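Onyeka Hand-Held Demonstration Grippers (pair)
Home > Teaching by hand > Grippers and grips
Maker: Dredetti
Stocked by: Plurent, Prastcombe
Order code: 2572-H

If you have ever tried to teach a robot to handle cloth with a joystick, you will know why we got so excited when the Onyeka pair came in. You pick up one gripper in each hand and do the job yourself. The jaws you work with are the jaws the robot will have, so whatever you manage to pick up, pinch, drag or fold is something a two-armed robot with matching fingers has a fair chance of copying. No arm needs to be in the room while you record, and you can do a lot of demonstrations in an afternoon!
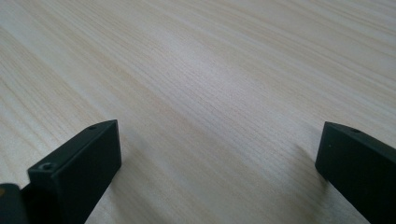 Page last changed: Saturday, January 13, 2024

What the fingers are like

Plain, black and blocky, and all the better for it. They open wide enough to get round the side of a folded garment and close flat enough to take hold of a single layer of cotton (with a bit of practice, we won't pretend otherwise). The tips have slightly rounded edges, so they slide along a tabletop without digging in. Each finger is held on with a countersunk screw and can be changed in a couple of minutes. Soft pads are sold separately and we like them for glossy packaging, but for T-shirts and tea towels we leave them off.

The view from the gripper camera takes in both fingertips and the patch of table between them. Check this before every session. If only one finger shows, the camera has been knocked, and you will be much happier finding that out on the first demonstration than on the last one.

Working with cloth

Cloth is where this pair really shines, and it is what most of our customers buy it for. Shirts are awkward things. They slump, they twist, the sleeves go wherever they fancy, and you find yourself making tiny corrections with both hands that would be very hard to write down as instructions. With a gripper in each hand you simply make them, and the recording keeps them.

Our usual starter task is moving shirts between a basket and a table and laying them out neatly. Take the shirt by both shoulders, keep the collar just taut, and lower it so the hem touches first. Go a little slower than you would with bare hands. Try to close the jaws fully before you lift; half-closed grabs look fine to you and are horrible for the robot to learn from. Vary the starting position each time, and use shirts with different prints and colours if you have them.
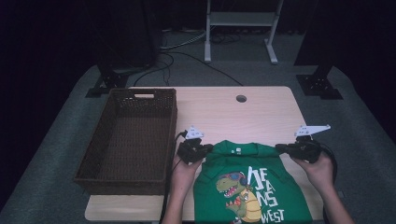

Both shoulders held, collar towards the back of the table.

How many demonstrations?

It depends on the job, of course, but 100 good ones make a sensible first batch for a single simple task. Esben Snorradóttir, who runs our trial bench, likes to go up to 400 for anything with sleeves. She also throws away more than you might expect: if a shirt slips and you rescue it neatly, keep the recording, but if you put a gripper down to scratch your nose, start again.

Cables and the bench

The standard pair is wired, with one cable to each gripper. Let the cables drop over the front edge or the sides of the table and leave plenty of slack, particularly if you reach across yourself when folding. A plain table about waist height suits most people. We prefer a pale, matt top, though a bit of shine does no harm so long as you aren't working under a harsh spotlight.

In the box

One left and one right gripper
Two cables
Four spare finger screws and a key to fit
Printed set-up sheet

Soft finger pads, longer cables and the carry case are listed under Extras.

Trying before you buy

The trial bench at Prastcombe can be booked for half a day, and you are welcome to bring your own objects (please do, we get very bored of our own shirts). You take your recordings home with you. Loan pairs go out for 14 days at a time, and the next free slot is in April. Ring or write to the Plurent shop desk and ask for the Onyeka loan list.

See also: Single gripper, left or right | Replacement fingers | Bench clamps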